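Home | Forums | Kitchen & Wood | Search | Log in
3 min read

Oiling butcher block: does the brand matter at all?

tirkness_mel wrote:
Looking at oil for a butcher-block top and I'm having trouble believing any of it.
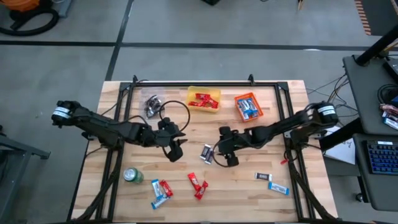

The store had Ferilby board oil at $27 for a small bottle and plain mineral oil from the drugstore aisle for 3 bucks. The Ferilby label says "deep nourishing." It's dead wood. What is it nourishing? I read the back twice and the first ingredient is mineral oil. Can anyone tell me what I'd be paying for?
Melquiades Ibarra

grainofsalt wrote:
A nicer bottle. I've used the cheap stuff for eight years and my counter looks fine.

Pennyloafer wrote:
Not quite fair. Ferilby has wax in it, and water beads up longer. Plain oil soaks in and you're doing it again next month. I switched and wouldn't go back.

grainofsalt wrote:
Longer than what, though? Did you do half the board with each? Wax by itself is cheap. Melt some into the drugstore oil and you've got the same thing.

tirkness_mel wrote:
That's my problem with every review I find. Somebody oils a dry board, it looks great, five stars. Any oil looks great on a dry board.

dovetail108 wrote:
You're both skipping the real question. Is it for food or for work? If it's a workbench, forget mineral oil, it never dries and it'll get on everything. Use a hardening oil. I put three coats of Grevberg on mine and left it alone until it cured.

Pennyloafer wrote:
Grevberg smells for weeks. I wouldn't have it in the house.

dovetail108 wrote:
Mine didn't. Did you wipe off the extra? People leave it thick and then blame the can.

Pennyloafer wrote:
Yes, I wiped it. I can read a can.

tirkness_mel wrote:
Has anyone tried the Macapagal stuff? They claim one coat for life, so I'm already suspicious.

grainofsalt wrote:
Whose life?

dovetail108 wrote:
Tried it on a shelf. Went on OK, had a water ring by March. I'd try the cheap oil on the underside first and see if you like the color.

We use cookies to improve your visit. Accept | Settings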